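The owner of Haltden, a two-room workshop that makes cushion covers and throws, started with leftover cloth. "I bought 75 yards of plush in May and had no plan for it," she said.

She keeps the cutting table clear. "If I leave things on it, I lose them."

Most orders are small, and she packs them herself.
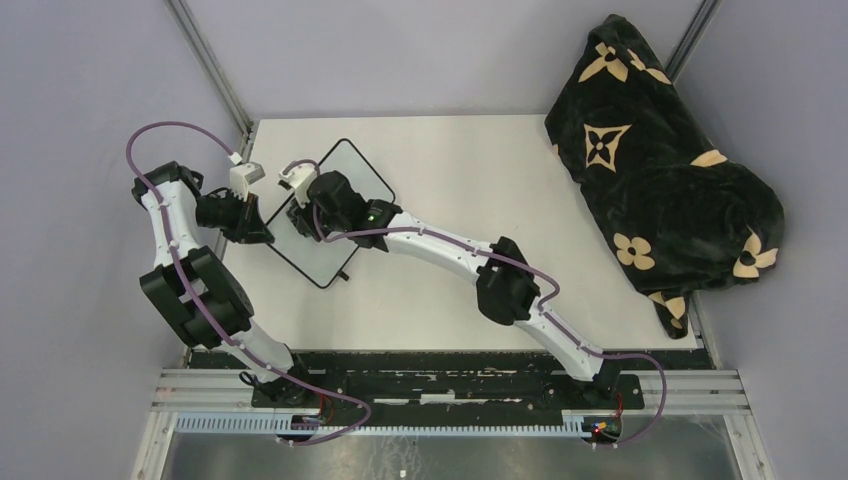
A flat square panel on the white tabletop.

"I'd like a bigger table," she said. "The room won't take one."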